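Pomegranate

The pomegranate (Punica granatum) is a small, many-stemmed, slightly bad-tempered tree grown for its leathery red fruit, and I've been wanting to give it a proper entry in this garden encyclopedia of mine ever since I ran out of things to say about quinces.
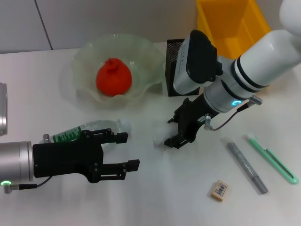 A red fruit that looks like a pomegranate, in a glass bowl with a ruffled rim.

Name

The English word comes by way of Old French from the Latin for "apple" and "seeded", and the old botanical name granatum carries the same idea. Grenadine gets its name from the French for the fruit (though plenty of the bottled stuff at the supermarket has never met one, so check the label!). The hand grenade was named after it too, and so, most likely, was the garnet, for the colour.

My neighbour Hamidreza Ghaffari calls it anar, the Persian word, and Hindi and Urdu speakers will know it by much the same name.

The plant

Left to itself a pomegranate wants to be a big shrub. It throws up suckers from the base every year, and if you'd like a single trunk you'll be out there with the secateurs until you're old. The leaves are narrow and glossy, the twigs often end in a spine (gloves, please), and in cooler districts the whole thing goes a lovely butter yellow in autumn and drops its leaves. Mine starts flowering in November and keeps having another go well into summer. The flowers are a ridiculous orange-red, with crumpled petals like tissue paper that's been in somebody's pocket.

The waxy calyx stays on after the petals fall and ends up as the little crown on the fruit. Botanists call the fruit a berry, which never stops sounding wrong to me. Inside, the seeds sit in chambers divided by bitter, papery membrane, each wrapped in a juicy coat. Most of us call these arils, although strictly the juicy bit is the outer layer of the seed itself and a pedant will tell you so.

Where it comes from

The wild homeland is usually given as the stretch from Iran across to northern India, and people have been growing it around the Mediterranean since ancient times. It turns up in Egyptian tombs, in Greek myth (poor Persephone and her few seeds), and all through Persian poetry. The city of Granada has one on its coat of arms.

Growing it in Australia

It loves a long hot summer and copes with a fair bit of frost in winter when it's dormant, so inland gardens do it beautifully. On the humid coast you'll still get a handsome shrub, but the fruit can be patchy and prone to rot. Full sun is the big one. It isn't fussy about soil so long as it drains, and an established plant will get through a dry spell that has the lemon tree sulking.

Water matters most as the fruit fills. If you let the ground go bone dry and then it buckets down, the skins split, and the birds are onto them before you've found your thongs. I lost most of a crop that way at my old place in Flikcombe and I'm still cross. I mulch heavily now and drag the hose out of an evening.

Cuttings are dead easy. Take hardwood pieces in winter, pencil thick, and stick them in a pot of gritty mix. I put in 21 one winter and lost only 2, so I spent the following spring pressing pomegranates on everyone in the street. Seed works as well, but the seedlings won't necessarily resemble the parent.

Picking and keeping

They don't ripen further once picked, so wait. A ripe one loses its roundness and goes a bit squared off at the sides, and it feels heavy for its size. Cut the stalk with secateurs, as pulling tears the skin. Whole fruit keeps for weeks in the fridge, and the skin going dry and leathery doesn't mean the inside has gone off.

In the kitchen

Everybody has a method for getting the seeds out. Yanti Harahap, who taught me most of what I know about preserving, scores the skin, breaks the fruit open under water in a big bowl and lets the pith float up to be skimmed off. I whack a half with a wooden spoon and repaint the kitchen. Hers is better.

The juice boils down to a dark, sour molasses, good on roast pumpkin and essential in fesenjan, the Iranian stew with walnuts. The dried seeds are ground as anardana in Indian cooking.

See also: Quince; Persimmon; Hardwood cuttings; Keeping birds off fruit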